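Simulated gripper won't hold a long thin object - grasp looks fine, then it spins
Posted in: School Clubs and Competitions > Simulation

Mwanaisha Rotich

I help run a high school robotics club, and "help run" means I have the key to the room. This year we signed up for the simulation track of the Corkberg challenge, on the theory that nothing could break and nobody would need a bandage. The first part has held up less well than the second.

The task is simple on paper. The gripper picks a long object out of mid-air in a small room, holds it upright for 23 seconds, and moves it to a goal point without tipping. The rules call the objects "props." My students call them other things. Boxes, cans and mugs we can do all day. Anything long and skinny gets grabbed, looks great for a second, and then slowly twists around between the fingers like it's trying to see who's behind it.

We have tried squeezing harder. At 132 on the force slider the prop left the room. I mean it went through a wall, and we have never found it. At lower settings it just rotates. The kids have now split into two camps, one blaming the friction numbers and the other blaming me.

Our loop goes: reset the room, place the prop, line up the gripper, close, lift, wait. We're in the lining-up step for the sword when I usually start holding my breath.
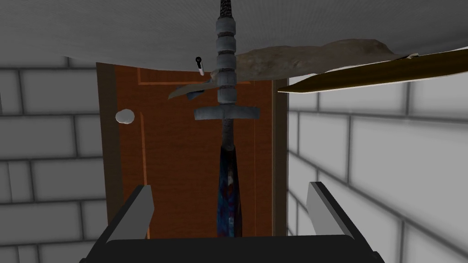 Mwanaisha Rotich

The sword is our worst one. It has a crossguard and a ringed handle, then a narrow wrapped part below the guard, then a long blue section that gets slimmer toward the palm. Two flat fingers, one on each side, and we come up from the tapered end because that was the first approach path anybody got working and we were too grateful to question it.

Things I'd like to know, in order of desperation:

Is the spin a friction problem or a where-we-grab-it problem? Is there a sane way to pick a grasp point on something that changes width all the way along? And does background stuff matter? Each room comes with a door and brick walls and a helping of odd objects up near the ceiling, and one student is convinced they confuse the camera view our program uses.

We have until July. Please assume I know less than you think.

Lionel Crabtree

Crank the friction up. Ours was set low by default and everything slid. I think we put it at 2 and it was fine after that. Might have been a different simulator though.

Gitau Okoth

I coached a team through this track last season, and we lost most of a month to the same slow spin, so let me spare you some of it.

Friction is part of it, but check what kind. A lot of simulators treat each contact as a point. A point contact with ordinary friction resists sliding and does nothing whatsoever about twisting. If your fingers only touch the prop at one spot each, the line between those two spots becomes an axle, and your sword is now a very slow propeller. You can raise plain friction until the sun goes out and it will still turn. Look in the contact settings for something called torsional friction or spin friction. It may be off. Ours was off. We found it after three weeks, on page one of the manual.

Then look at where you close. You want two things that don't always agree: close to the center of mass, so gravity has less to pull on, and on a stretch where the two sides are nearly parallel, so the flat fingers get a line of contact or a patch. A taper is a bad place to be, because flat fingers on a wedge want to squeeze it out like a watermelon seed. That would be my guess about your missing prop, by the way. Check below the floor. We found a whole pile of ours down there, still falling.

For picking the point, my students wrote something dumb that worked. Slice the prop along its length, measure the width at each slice, throw out any slice where the width is changing quickly, and take whichever survivor sits nearest the center of mass. It was 275 lines, and most of those were comments arguing with each other.

Also check the collision shape. The sword you see and the sword the physics sees may not be the same sword. If the loader wraps the whole thing in one convex shape, the notch between guard and blade gets filled in with invisible solid, and your fingers will be closing on a fat kite. Turn on the collision view before you change anything else. Two minutes, and it may make the rest of this answer unnecessary.

Afaf Hattar

Seconding the collision view. I judge at the Drastmont round (different rules, same tears) and it's the first thing I ask a team to show me.

On the background question, your student may have a point, but it's a separate point. Clutter can't twist a prop unless it's touching it. It can easily fool the part of your program that decides where the prop is, especially if something long overlaps it from the camera's side - a stick is exactly the kind of thing that gets glued onto a sword by a lazy segmentation step. To test it, skip the camera for a few runs and feed in the true position from the simulator. If it still spins, the camera is innocent and you can tell the student so gently. If the spin goes away, the student gets to tell you.

One more on force: raise it gradually over the close instead of all at once. Slamming the fingers shut makes the solver panic, and a panicking solver throws things.

Mwanaisha Rotich

Update for anybody who lands here with the same trouble. Collision view: fat kite, exactly as promised. We split the prop into several smaller shapes and the fingers now touch what they look like they're touching. Torsional friction was also off. Turned on, the sword holds for 19 of the 23 seconds and then leans over, thoughtfully. Working on the slicing idea next.

The friction camp is claiming victory. So is the other camp. We did look under the floor.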